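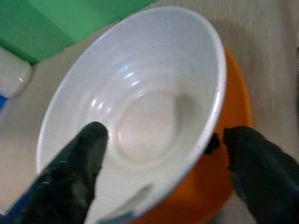

Perihan Kırmızıgül would stack by size and nothing else, and told us so in the first interview: colour is for people with time on their hands. Lorraine Ashby disagreed, but only for plates.

Figure 3. White bowl with an orange plate beneath it. Mixed stack, Clasville household set.

4.2 Mixed stacks

By a mixed stack we mean any pile where the shape changes on the way up, so bowl on plate, cup on saucer, bowl on plate on tray. Households in Clasville made them all the time. Asked to clear a table for 6 people, most participants began with like on like (see 4.1) and then gave up on it once the first bowl got in the way. Bowl goes on the nearest plate. Done.

Reasons given varied. Saves a trip. Saves shelf space. Habit, or mother's habit. 18 of the 60 participants said they would never put a bowl away on a plate of another colour, though several did just that later in the same session and didnt remark on it. We have left both in the data – the stated rule and the broken one – as the gap between them is of some interest.

Colour mattered more for putting away than for clearing. On the table a white bowl and an orange plate were treated as one load. At the cupboard the same pair was more often split, bowl to the bowls, plate to the plates, even where the shelf had room for both. Bowls with a flat base were felt to be "safe" on a plate, the word comes up again and again in the transcripts. Rim marks were mentioned less than we expected, mostly by people who owned older sets.

Coding was done by Shu-fen Mak and Oğuzhan Avcı seperately, then compared. Disagreements were nearly all over half-cleared tables, i.e. when does a bowl on a plate stop being a place setting and start being a stack. We settled on the moment the hand leaves it. Not perfect – soup bowls served on a plate fall on the wrong side of this, and were coded by hand. Trays are dealt with in 4.3.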